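The Basket at the Orbán House

The inventory of the Orbán residence opened on 18 Apr 2020, and the first article placed upon the white surface in the front room was the basket.

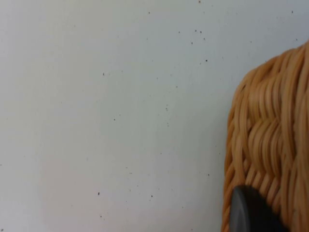

Marlina Tambunan held that it should not be entered at all. A basket was a container, she wrote in the margin of the draft, and containers were to be listed only with their contents. As this one had none, it had no standing under the rules.

The rules had been drawn up by Prorkova, the firm appointed to settle the estate, and they ran to 36 pages. Junhao Ye, as recording clerk, was required to answer every marginal note in writing. He replied that the article was woven, tan in color, and rounded at the shoulder, and that the late owner had named it in her will. He attached the clause. It read, in full: "The basket to Krisztina Illés, who will know what it held."

The note came back the same afternoon. Did Krisztina Illés know?

She was sent a letter in the approved form. The form allowed five lines for a reply, and she used two. It had held bread, she stated, until the summer her brother left for the coast. After that it had held his letters.

Junhao Ye searched the house for the letters, as he was obliged to do. He went through the pantry, the linen closet and the desk on the landing. He found receipts from Rallo, the grocer, going back to a July before he was born — each one folded in half and initialed. He found no letters. He recorded their absence on a separate sheet and assigned it a number, 519, so that the sheet could be referred to in correspondence.

A second letter went out. It informed Krisztina Illés that the contents could not be located and that the estate accepted no liability. It asked whether she still wished to receive the article.

Her answer was not on the form. The letters had been read aloud at that table every Sunday, she wrote, and afterward the two of them had burned them in the stove to save on kindling. She would be obliged if the basket could be sent without further delay, as she had bread to put in it.

Marlina Tambunan withdrew her note. The entry was amended to read "Basket, one, with contents," and sheet 519 was placed in the file behind it.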